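How to set a table with mixed coloured plates

Updated September 4, 2020

Plates in several colours are easy to buy and awkward to lay out. They come in sets that don't quite match, the shapes differ, and once a tray and a bowl of fruit go down there is no obvious place for anything. The method below works for a small table at home, a playroom or a nursery snack time. It takes a few minutes once the plates are clean.

What you need

A plain table, white or pale if you have the choice
Plates in two or more colours, at least one with a deep shape
One shallow tray with a raised rim
Fruit, real or toy
A damp cloth and a dry one

Step 1. Clear and wipe the table

Take everything off, including the things that live there. Wipe with the damp cloth from the back edge to the front, then dry it. Shiny plates show up smears on a white top, and a wet table makes light plates slide.

Step 2. Sort by depth before colour

Put the deep plates in one stack and the shallow ones in another. Most people start with colour and then have to swap things about when they find all the deep ones have ended up at one end. Deep plates are for anything that rolls or runs: grapes, peas, yoghurt, cut melon. Shallow ones are for bread, biscuits and slices.

If a plate is somewhere between the two, fill it with dried peas and tip it slightly. If they stay in, count it as deep.

Step 3. Put the tray down first

The tray takes up the most room and has straight sides, so it goes in before the round things. Lay it at the left or right of the table with its long side level with the edge. Leave the middle for the plates.

A green tray is a good choice under fruit. Orange and red stand out against it and small children can find what they want without lifting everything.

Step 4. Place the plates

Start at the back. Put a pale plate next to a strong colour, then carry on in that order. Mint beside orange works well, and pink can go behind either. Two strong colours side by side tend to look like one big shape from across the room.

Leave a hand's width between rims if you can. Leave the front of the table clear until people sit down, as that is where cups and elbows go. 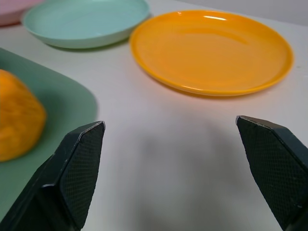

Tamsin Pryor writes that she does it the other way round and puts the plates out before the tray. Her table is narrow, and with the tray in place first she ends up with one plate hanging over the edge. She also keeps the deep plates nearest the children so that they don't have to reach across the shallow ones.

Both are fair points. On a narrow table, follow her order and turn the tray so that its short side faces you. If it still won't fit, put it on a side table and serve from there.

Step 5. Add the fruit

Whole fruit goes on the tray, where the rim stops it rolling off. Keep it towards one end so there is space to put a knife down or rest a spoon. Cut fruit goes in a deep plate. Don't put whole oranges in a shallow plate, however nice it looks, unless the table is completely level.

Toy fruit can be laid out in the same way. Wash it first in warm water with a drop of washing-up liquid and let it dry on a rack. Pay attention to any dimpled skin, which holds dirt. An old soft toothbrush gets into it.

Step 6. Check from a low seat

Sit or crouch so your eyes are near the height of the table. High rims hide what is behind them, and a child on a small chair may not see the back row at all. Move the shallow plates forward if so.

Putting it all away

Wash glossy plates with a soft sponge and keep scourers away from them. Dry them before stacking or they will stick together. Stack deep plates inside one another, shallow ones on top, and stand the tray on its side at the end of the shelf.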